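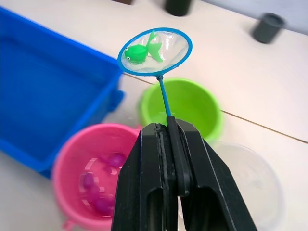

Quantas demonstrações são precisas para ensinar uma tarefa curta de manipulação a um robô?

Para uma tarefa com um só objetivo e os objetos mais ou menos no mesmo sítio, comece por 40 demonstrações bem feitas, treine, veja onde a política falha e grave mais exatamente aí. Se mudar a posição dos recipientes ou a cor do que se apanha, prepare-se para chegar às centenas.

Guia de gravação: pescar com rede e largar no balde

Este guia serve para quem vai teleoperar o braço na tarefa Trusura, que é o nome pomposo que demos a tirar peixes de brinquedo da água com uma rede e deixá-los noutro balde. O conjunto atual tem 1,082 episódios, dos quais 101 foram para o lixo. Os motivos vêm mais abaixo e quase todos têm a ver com pressa.

Antes de gravar

Ponha água só no balde de partida. O balde de destino começa vazio, senão o modelo aprende que qualquer coisa molhada serve, e nisso ele é muito aplicado.

Coloque a rede com o cabo ao alcance da pinça. O cabo é fino e a pinça não perdoa: se o agarrar demasiado longe do aro, a rede roda com o peso do peixe e passa o resto do episódio a olhar para o chão.

Verifique a câmara do punho. O aro tem de ficar visível durante a subida e a largada. Se só vir dedos pretos, repita a preensão. Limpe a lente com um pano seco (a manga da camisola não é um pano seco, por muito que a equipa insista).

Como gravar um episódio

1. Inicie a gravação no Pettigrew com o braço parado na posição de repouso. Espere um segundo antes de mexer.

2. Feche a pinça no cabo, junto à base. Confirme que não escorrega levantando a rede um palmo.

3. Entre na água de lado, com o aro inclinado. Entrar a direito empurra os peixes para o fundo e dá uma demonstração muito convincente de como não pescar.

4. Escolha um peixe e fique com ele. Mudar de ideias a meio é humano, mas fica gravado, e depois temos um robô indeciso.

5. Suba devagar e deixe escorrer por cima do balde de partida.

6. Leve a rede até ficar sobre a boca do balde de destino, com o peixe ainda deitado na malha. Pare um instante. Esta pausa ajuda a separar o transporte da largada quando se anota.

7. Rode o punho até o peixe cair. Se ficar preso pela cauda, pode sacudir, no máximo 3 vezes. A partir daí marque o episódio como falha e siga.

8. Volte ao repouso e termine a gravação.

O que variar

Troque a cor do peixe, a posição dos baldes e o ângulo inicial da rede. Deixe também recipientes que não entram na tarefa em cima da mesa: um tabuleiro, um balde transparente, o que houver. Sem distrações, o modelo decora a mesa, e a primeira chávena esquecida deita abaixo a avaliação inteira.

Varie uma coisa de cada vez e escreva qual foi no campo de notas. "Diferente" não é uma nota.

O que fazer às falhas

Não apague nada durante a sessão. Um peixe que cai e é apanhado de novo é material excelente, desde que a recuperação fique no mesmo episódio. Use a etiqueta "recuperado". Os episódios rejeitados foram sobretudo cortes a meio, câmaras tapadas e um operador que arrumou a mesa com a gravação a correr.

Anotação

Exporte para o Millell e marque quatro momentos: rede agarrada, peixe na malha, rede sobre o destino, peixe largado. A instrução em texto deve referir a cor do peixe e a do balde. Escreva "passa o peixe verde para o balde verde" e resista à poesia.

As dúvidas sobre etiquetas vão para Padmavathi Sundaram, que responde depressa e em letras maiúsculas. A próxima ronda de gravações está prevista para abril, com duas redes.

Última atualização: 2026-02-27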